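Palinholm teaching group – notes from the 22nd June meeting

Present: Hanne Þrastardóttir (chair), Baldur Østergaard, Gregor Buchanan, Janaka Mridha, and me, Boonsong Paisan, taking notes because I was last through the door. Ekadlow sent apologies and a long email, which we got to under item 4.

1. Last time's notes
Fine, apart from Gregor wanting it on record that he never agreed to rewrite the operator guide. He agreed to look at it. Corrected, Gregor!

2. Where the demonstrations stand
Janaka has been through everything in the Zultico folder and we have 1248 usable demonstrations, all driven by remote control in the simulator. I was pretty pleased with that until she said nearly 300 of them are the same easy approach with the same operator (me, guilty). She wants more tilted containers and more clutter on the table. Hanne asked if we could just thin out my easy ones, and Janaka would prefer to keep them and weight them down in training. We went back and forth on this for longer than it deserved and settled on weighting. Baldur still thinks thinning is cleaner, and I said I'd write that down, so I have.

3. Hand guiding versus remote control
This was the big one. Baldur has been moving the real arm around by hand at the Sveinbjörnsson bench and he's a convert. He says you feel the contact, you slow down without thinking about it, and new people get the idea in a few minutes. Gregor's worry is that your own hands end up in the wrist camera view, and then the model learns from pictures it will never get when it's running alone. Baldur said you can hold the arm higher up. Gregor said people don't, they grab whatever is closest, and he's right, I do it too.

I spoke up for the remote setup here, mostly out of stubbornness. The lag is annoying and my first few tries are always ugly, but every motion I record is one the robot made under its own motors. Janaka added that replaying hand-guided paths gives her jerky bits at the start and the end that she has to trim.

What we agreed: keep remote control for the simulator work, and let Baldur record a small set of hand-guided runs on the real arm so we can compare the two properly. Same task for both, one finger into the mouth of the container, then close on the wall and lift.

4. The mesh container task
Ekadlow's email asked why this one is taking so long. Hanne read it out in a kinder tone than it was written in, I think. We put one of the simulator views up on the big screen, black mesh container tipped toward us with the finger reaching into the opening, and talked over it.
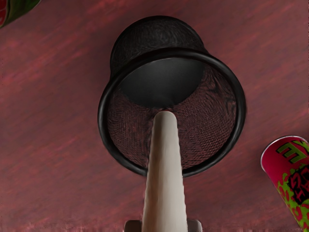
Janaka's point was that operators commit too late. They hover outside the rim, fuss with the angle, and then go in fast, and the model copies the hovering beautifully. She'd like us to line up first, pause once, and go in at one steady speed. Gregor asked how far in is far enough. We don't have a rule and we should, so he's going to suggest one (and yes, Gregor, this does mean looking at the guide).

Baldur wondered if the rendering of the mesh is good enough to train on, what with the wavy patches near the rim. Janaka isn't too bothered yet. She'll run a test with a plain solid cup swapped in and see if the scores move.

Hanne will answer Ekadlow and tell them December for the full task, which got a few raised eyebrows but no objections.

5. Anything else
The left controller's trigger is sticking again. Please stop fixing it with tape.

New operators: we have 2 starting soon, and I'll sit with them for their first sessions.

To do
Baldur – 9 hand-guided runs on the real arm, same task, hands high
Janaka – weighting for my easy demonstrations, solid cup test
Gregor – depth rule, operator guide
Hanne – reply to Ekadlow
Me – new operators, order a trigger spring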